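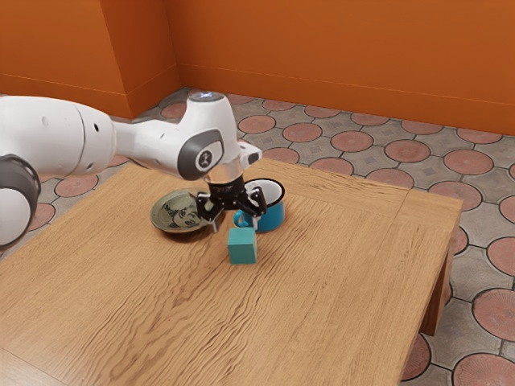 나무 탁자 위로 뻗은 흰색 로봇 팔과 검은색 그리퍼. 컴퓨터 그래픽

작은 도시들이 함께 돈을 빌리는 법
공동 지방채 ‘Ceta’가 남긴 숙제

2020년 3월 19일

토미츠카(Tomitska) 시청 재정과의 서류장에는 상수도관 교체 계획서가 세 가지 판본으로 꽂혀 있다. 첫 번째는 관 전체를 한꺼번에 바꾸는 안이고, 두 번째는 구도심만 먼저 바꾸는 안이다. 세 번째 판본에는 공사 구간이 거의 남지 않았다. 은행에서 제시한 금리가 해마다 올랐고 그때마다 계획이 줄었다.

인구가 적은 지방정부가 장기 자금을 구하기는 어렵다. 채권을 직접 발행하려면 신용평가와 법률 검토, 공시 비용을 먼저 내야 한다. 이 비용은 발행액이 크든 작든 크게 달라지지 않는다. 대도시는 부담을 느끼지 않고 넘어가지만 소도시에서는 이자 절감분이 발행 비용으로 모두 나간다. 그래서 소도시는 대개 거래 은행 한 곳에서 대출을 받고, 만기가 짧은 대출을 여러 번 갱신하며 버틴다.

토미츠카와 이웃 도시 이메티(Imetti)를 포함한 지방정부 7곳이 공동 발행을 논의하기 시작한 것도 이런 사정 때문이다. 각 도시의 차입 수요를 한데 모아 하나의 채권으로 발행하고, 들어온 자금을 약정 비율대로 나눠 쓰는 방식이다. 사업의 이름은 Ceta로 정했다. 발행 창구가 되는 작은 법인을 따로 세우고 참여 도시가 지분을 나눠 갖는다.

협상은 순조롭지 않았다. 가장 오래 걸린 부분은 보증이었다. 투자자 쪽에서는 한 도시가 상환하지 못할 때 나머지가 전액을 대신 갚는 연대보증을 원했다. 이 조건이 들어가면 금리가 가장 낮아진다. 반면 재정이 비교적 튼튼한 이메티는 다른 도시의 빚까지 떠안을 수 없다고 맞섰다. 이메티 의회는 연대보증이 포함된 초안을 표결에 부치지도 않고 돌려보냈다.

자문을 맡은 그윌리엄(Gwilliam)은 중간안을 냈다. 각 도시는 자기 몫만 책임지고, 별도의 준비금을 쌓아 단기 연체를 메운다는 내용이다. 준비금은 발행 대금에서 일정 비율을 떼어 마련하며, 한 번이라도 쓰이면 해당 도시가 다음 회계연도 안에 채워 넣어야 한다. 채우지 못한 도시는 새 발행에 참여할 수 없다. 금리는 연대보증 때보다 높지만 은행 대출보다는 낮을 것이라는 계산이 뒤따랐다.

이 안이 최종 협약의 뼈대가 됐다. 부속 문서까지 합친 협약서는 1218쪽이다. 참여 도시 가운데 전담 법무 인력을 둔 곳은 토미츠카와 이메티뿐이어서 나머지는 검토를 두 도시에 사실상 맡겼다. 나중에 일부 의회에서 이 점을 문제 삼았다. 내용을 충분히 따져 보지 못한 채 동의했다는 지적이었다.

협약에는 자금의 용도도 적혀 있다. 상하수도, 학교 건물, 도로와 교량, 공공시설 단열 공사에만 쓸 수 있고 인건비나 기존 적자를 메우는 데는 쓸 수 없다. 시설의 예상 수명보다 긴 만기도 허용하지 않는다. 예를 들어 도로 포장에 쓸 돈을 한 세대 동안 갚는 식의 계획은 심사를 통과하지 못한다.

첫 발행은 지난해 8월에 이뤄졌다. 만기는 6년이었다. 당초 도시들이 바란 만기는 이보다 훨씬 길었지만, 거래 실적이 없는 발행자에게 긴 돈을 맡기겠다는 투자자가 적었다. 연기금 두 곳과 지역 보험사 한 곳이 물량의 대부분을 가져갔다. 개인 투자자에게도 일부를 배정했으나 신청은 많지 않았다.

들어온 자금으로 시작한 공사는 대략 200건이다. 건수로는 학교 창호와 난방 설비 교체가 가장 많다. 규모가 작고 설계가 이미 끝나 있어 바로 착수할 수 있는 공사들이었다. 금액으로 보면 상하수도의 비중이 더 크다. 토미츠카는 서류장에 있던 두 번째 계획서를 꺼내 구도심 관로부터 손을 댔다.

이자 부담이 얼마나 줄었는지를 두고는 평가가 갈린다. 토미츠카처럼 은행 금리가 높았던 도시는 차이를 분명히 체감한다. 이메티는 원래 좋은 조건으로 돈을 빌릴 수 있었기 때문에 법인 운영비 분담금을 빼고 나면 남는 것이 많지 않다. 이메티 의회에서 탈퇴 이야기가 간간이 나오는 까닭이다. 협약에 따르면 탈퇴한 도시도 이미 발행된 채권의 자기 몫은 만기까지 갚아야 한다.

운영비를 나누는 기준도 다시 논의 대상에 올랐다. 지금은 절반을 균등하게 나누고 나머지 절반을 차입액에 따라 나눈다. 적게 빌린 도시일수록 빌린 돈에 비해 내는 비용이 크다. 가장 작은 참여 도시는 전액을 차입액 기준으로 바꾸자고 요구했다. 이메티는 인구 기준을 섞는 방안에는 반대하지만 차입액 기준에는 여지를 두고 있다.

회계 처리 방식이 도시마다 다른 것도 실무에서는 골칫거리다. 어떤 도시는 공사 대금을 지급한 날을 기준으로, 다른 도시는 준공일을 기준으로 지출을 잡는다. 공동 발행 법인은 투자자에게 분기마다 보고서를 내야 하는데 기준이 달라 숫자를 맞추는 데 시간이 걸린다. 첫 분기 보고서는 예정보다 늦게 나왔다. 그윌리엄은 공통 양식을 만들어 배포했고, 각 도시의 회계 프로그램에서 이 양식으로 자료를 바로 뽑을 수 있게 하는 작업이 아직 진행 중이다.

공동 발행을 비판하는 쪽에서는 빚을 내기가 쉬워지면 규율이 느슨해진다고 본다. 은행 대출을 갱신할 때는 해마다 재정 상태를 설명해야 했지만, 채권은 한 번 발행하면 만기까지 그런 절차가 없다는 것이다. 참여 도시들은 분기 보고와 용도 제한이 그 역할을 한다고 답한다. 다만 용도를 어겼을 때의 제재는 다음 발행 참여를 막는 정도에 그친다. 더 빌릴 계획이 없는 도시에는 별다른 압박이 되지 않는다.

중앙정부의 태도도 변수다. 현행 규정에서 공동 발행 채권은 각 도시의 채무 한도에 자기 몫만큼만 잡힌다. 준비금으로 떼어 둔 금액을 채무로 볼 것인지는 해석이 엇갈린다. 이 금액까지 포함하면 한도에 가까운 도시 두 곳은 당분간 새로 돈을 빌릴 수 없다. 참여 도시들은 공동 명의로 유권해석을 요청했고 답변을 기다리고 있다.

두 번째 발행은 시기를 정하지 못했다. 최근 금융시장이 크게 흔들리면서 투자자들이 현금을 쥐고 있으려 하고, 지난번 물량을 받아 간 연기금도 확답을 미루고 있다. 지방정부의 세입 전망은 더 불확실하다. 상점과 숙박업소에서 걷는 세금의 비중이 큰 도시는 이미 상반기 예산을 다시 짜기 시작했다. 준비금이 실제로 쓰이는 상황을 가정한 검토도 함께 이뤄지고 있다.

토미츠카 재정과는 구도심 관로 공사를 예정대로 마칠 수 있다고 본다. 그 돈은 이미 확보돼 있다. 외곽 구간은 다음 발행분에 기대고 있었으며, 발행이 미뤄질 경우 은행 대출로 일부를 먼저 진행할지 시의회가 다음 회기에 정한다.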